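The Pouch

The letter from Brandham came on a Tuesday, and Zerrin Karakaya read it standing up in the hall with her coat still on. It said that her aunt's flat above the old Rerkel shop had to be emptied by the end of the month, and that the keys could be collected from a Mr Oltmanns on the ground floor. It was dated Tuesday, September 6, 2022, so it had taken a week to reach her.

She rang her cousin Ilgın that evening.

"I can do the Saturday," Ilgın said. "I can't do the Sunday. What about my mother?"

"Does she want to come?"

There was a pause on the line. Ilgın's mother, Birsen, had not spoken to her sister Şengül in nine years, and Şengül had been dead since March.

"I'll ask her," Ilgın said.

They met outside the station. Birsen had come after all. She was wearing flat shoes and carried a roll of bin bags under her arm, and she kissed Zerrin on both cheeks and asked whether the trains had been all right from her end. It was a ten-minute walk. Birsen walked in front although she had never been there.

Hartmut Oltmanns had the keys on a piece of green string. He was a tall man with a stoop and he spoke slowly.

"She paid up to Christmas," he said. "I told the agents that. They didn't want to know."

"Thank you," said Zerrin.

"She fed my cat when I was in hospital. Sutine. He still goes up and sits on her mat."

The cat was on the mat when they got upstairs. He moved over to let them in and then came in behind them.

The flat was two rooms and a kitchen. Someone had turned the water off and taken the food out of the fridge, but the rest was as Şengül had left it. There was a calendar with the dentist written on it. Zerrin opened the windows. Birsen stood in the middle of the front room and looked at the sewing machine, and the shelves of cloth behind it, folded by colour.

"She took that from our mother's house," Birsen said.

"The machine?"

"The machine. She said she'd asked. She never asked."

Ilgın started on the kitchen. Zerrin took the bedroom, where the clothes were, and Birsen sat down at the sewing table and began going through the drawers one at a time. For an hour nobody said very much. A bus stopped across the road every so often and its engine made the window hum.

In the third drawer Birsen found the order book. It was a thick black ledger, and Şengül had numbered every job she had ever taken in. Hems, zips, a christening gown, curtains for the dentist. The last entry was number 3377. It said: pouch, blue, for B. There was no price beside it.

Birsen read it twice and closed the book. Then she opened it again and called the others.

"B could be anyone," she said.

"It could," said Ilgın.

"She had a customer called Barbara. There. Two pages back. Barbara, trousers."

"Barbara has her surname written in," said Zerrin. "They all do."

They looked for it after that, without saying they were looking. It was not in the drawers or with the finished work, which hung on a rail by the door with paper tickets pinned to it. Ilgın emptied the button tins. Zerrin went through the pockets of the coats and found a bus pass and 105 lira in old notes – the kind with too many zeros had gone long before, so these must have come from a later visit. She put them in an envelope.

It was Mr Oltmanns who had it. He came up at four with tea and a plate of shop biscuits, and when Ilgın asked him, he put the tray down on the ironing board.

"The blue one, yes," he said. "She gave it to me to post. I had no address. She said she would write it down for me, and then the ambulance came."

He went down and got it. It was wrapped in tissue, and he had kept it on top of his wardrobe.
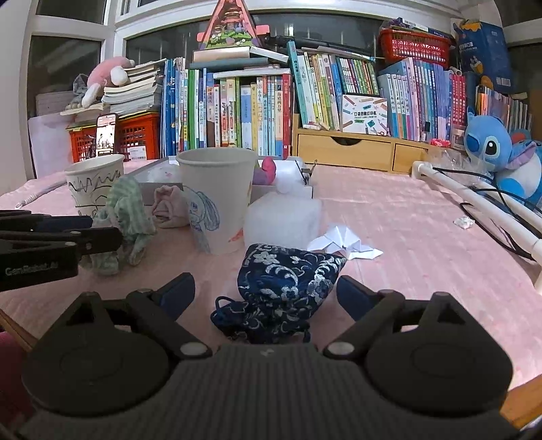 The pouch, dark navy with its flowered brocade, on the pink sheet.

Birsen undid the cord. There was nothing inside except a folded receipt, and she took it over to the window to read. It was from Gündoğdu, the furniture dealer their mother had always used, and it was for one sewing machine, second-hand, sold by Mrs Kaplan to her daughter Şengül for 200 lira, paid in full. Their mother had signed it.

"She could have said," Birsen said.

"Maybe she did," said Ilgın.

Birsen did not answer that. She folded the receipt along its old lines, put it back and pulled the cord tight. Mr Oltmanns poured the tea. He gave the cat a corner of biscuit and asked if any of them would be wanting the ironing board, because his own had a bad leg.

"Take it," said Birsen. "Take the iron as well."

They worked until almost seven. The cloth went into eleven bags and the clothes into six, and the finished jobs stayed on the rail for Zerrin to ring round about on Monday. Birsen would not let anyone else carry the machine. She got it down the stairs by herself, resting it on each landing, with the pouch in her coat pocket and the cat walking down in front of her.

"Is there a taxi rank?" she asked at the bottom.

"By the bank," said Mr Oltmanns, and he held the door.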